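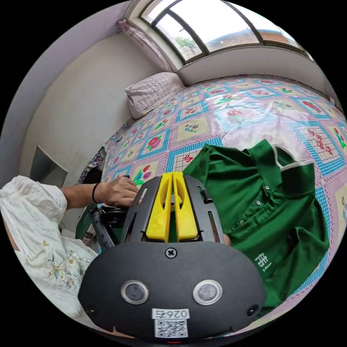
Unit 026, fingers closed, polo shirt flat on the quilt.

23rd June

Worked on the finger-width estimate and the garment mask for the bedroom sequences. Keisha's notes on the pose side are in her own entry, I only copy what affects mine.

Width first. The Ornar reader finds the two yellow fingers by color threshold, fits a line to the inner edge of each one, and turns the gap in pixels into a width using the table from calibration. Fine with the fingers shut, as above, because the gap is thin and both edges are clean. With cloth between them it goes wrong. The inner edge is partly covered, the fit grabs the fold of the fabric, and the width jumps from one frame to the next. Worst run was 44 frames of that in a row.

Changed it to fit the outer edges and subtract the known finger width. The outer edges sit against the black slotted rails, so contrast is good. Reran on the Stoveck set, 787 frames labeled by hand. The jumps are gone, but there is now a small constant offset when the fingers are closed. I think the calibration table was made with the old fingers. Not checked.

The pale yellow squares on the quilt also pass the color threshold in bright light from the window. Put a fixed region of interest on the finger area before thresholding. The fingers stay put in the view apart from opening and closing, should have done this from the start.

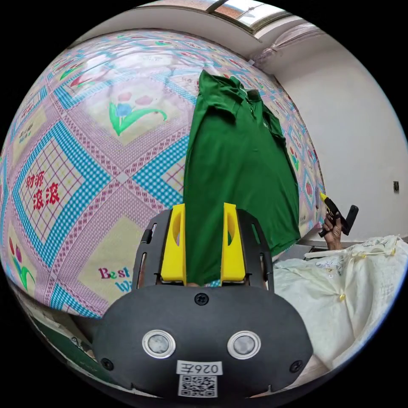
Lower part of the shirt between the fingers. Mask and width both run on this view.

Garment mask. Dark green on this quilt should be easy, and the body of the shirt is. Problems:

- White trim on the collar gets dropped, so the mask has a bite out of it at the top. Fill from the convex hull of the collar region, maybe. Leilani wants to retrain with trim labeled as shirt and leave the hull alone. She is probably right, but it means relabeling 264 masks.
- Where the fabric goes down through the gap toward the housing, the mask stops at the fingertips. The planner then takes the fingertips as the hem. Extended the mask into the gap whenever there is green between the inner edges. Crude, works on the frames I looked at.
- The other dark green thing at the lower left was picked up as a second garment. Now keeping only the component that touches the fingers when the width says we are holding something. This does nothing for the open-hand case.

Pose. The quilt pattern repeats, and Keisha sees the tracker match one square to its neighbor, so the position slips sideways by one panel. The window frame and the printed words do not repeat across the bed, and she gets a better lock when those are in view. She raised the feature cap to 1000 per frame and masked the shirt and the hands out before matching. Slips are fewer. Tracking takes longer on Dunleavy, still OK offline.

Undistortion: I was running the mask on the raw fisheye and Keisha was running on rectified. Half an hour lost comparing coordinates that could not agree. Everything is saved in raw coordinates from now on, and the rectify step goes in the loader with a flag.

To do
Redo the calibration table with the current fingers, open to closed and back.
Ask Leilani if the trim labels can go in before the December model or after.
Find out why the Zitier export drops the width column when the first value is zero.
Open-hand case for the second garment.

Branch is width-outer-edge, not merged. Tests pass except the export one.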